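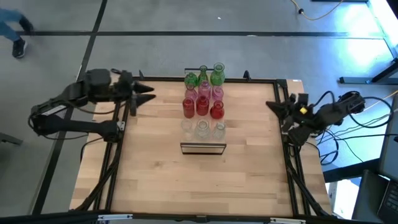

Who Sorts the Glass Now

Twelve bottles and vases, green, pink, red and clear, three to a row. Drakonport wants two arms to do that work at the packing tables, and management says the job is "the same, only lighter."

I doubt it. Perrine Fleury packed glass there for six years and could feel a bad lip with her thumb. Under the March plan she would watch arms and clear faults at three tables. Her thumb doesn't come into it, and neither does a raise.

Horacio Núñez, who runs the floor, told me the freed hours will go to training. Training for what? He didn't have an answer. I'd want one in writing before the second pair of arms gets bolted down.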